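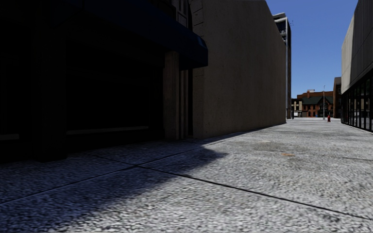

Subject: Re: [walks] Saturday town walks, is anybody still doing these?
Date: October 16, 2021

> I used to do a self-guided walk in a new town every month or so and
> then fell out of the habit. Last time I tried one I had a printed
> sheet from a tourist office and spent the whole morning with my nose
> in it. Is anybody still doing these? Do you plan a route or do you
> just go? And how long is too long? My knees are not what they were,
> and I don't want to end up on the far side of a river with no bus.

Yes! Still doing them, and I got back from one about two hours ago, so you have caught me at exactly the right moment (or the wrong one, if you wanted a short reply).

To take your questions out of order: I plan the start, the end and one place to sit down, and leave the rest alone. I used to draw the whole thing on a map the night before with every corner marked, and then I would walk past a wonderful little staircase going up between two houses and not take it, because it wasn't on my line. Now I pick a bus stop to get off at and a different bus stop to get home from, and I keep the stops close enough that I could go straight between them if it rained.

Today was Tollach, which I had only ever changed trains in. I got off at the hospital stop on the number 12 and ended at the station, and it took most of the morning with a long break for soup. The old part is small, but what a part! There's a street called Bavotier that starts out perfectly respectable, with a dentist and a bank, and then narrows and bends twice and comes out behind the covered market next to a fish stall. I walked it downhill and liked it so much that I went back up and walked it again. Go downhill the first time if you can. You get the bells and the smell of the market before you see any of it.

I also found two of those old boundary stones somebody was asking about on this list in the spring. One is set into the wall beside the pharmacy at knee height and has a 17 cut into it. The other is at the top of the steps by the school and is so worn that I could only read it with my fingers. If the person who was collecting these is still around, write to me off list and I'll tell you exactly where to look. There must be more of them and I would love to know what the numbers run up to.

Soup was at Bakalis, on the corner opposite the library. Lentil, with lemon, and they bring you more bread without being asked. They open early on Saturdays and the back room is quiet until lunch. I sat there and wrote up my notes, which I recommend doing on the same day. I have a whole notebook from before with things in it like "blue door, ask about this" and no idea which town it was.

On length: for me, about 900 yards between places to sit is comfortable, and I look for benches the way other people look for coffee. Churchyards are good, so are libraries, and big garden centers if you are out on the edge of a town. My total is usually under three miles. If your knees are bad on hills, look at where the river is and stay parallel to it, and the ground will mostly be kind to you. Your far-side-of-the-river problem happened to me in Modon, by the way. Lovely walk out along the mill side, then a closed footbridge, and it was a very long trudge back to the road bridge with a bag full of apples I had been so pleased to buy. So now I check the bridges. That and the last bus are the only two things I check.

About the printed sheets: I don't think they are bad, I just read them afterward! You come home, you have your tea, you open the sheet and it says the house with the odd chimney belonged to a rope maker, and you think, oh, I saw that, I wondered about that. It's much more fun that way around. Reading it first, I only ever look at what it tells me to look at.

A few odds and ends, since you're starting up again. Go early. Shops putting their signs out, people having a chat over the bins, that's half of it for me. Carry a pencil, because pens always give up on me in the cold. Look up above the shop fronts, especially on corners, where the builders liked to show off (Tollach has a carved owl over a shoe store, very cross looking). And if there's a side street you keep glancing down, take it, you can always turn around.

Next one for me is the canal end of Modon, probably later in October if the weather holds. I'm thinking of the 27 out to the lock and then walking back in, no footbridges involved. You'd be very welcome, and so would anybody else reading. It will be slow and there will be a stop for cake.

Does anybody know if the lockside path is paved all the way to the warehouses now? My map is an old one and shows it stopping at the coal yard.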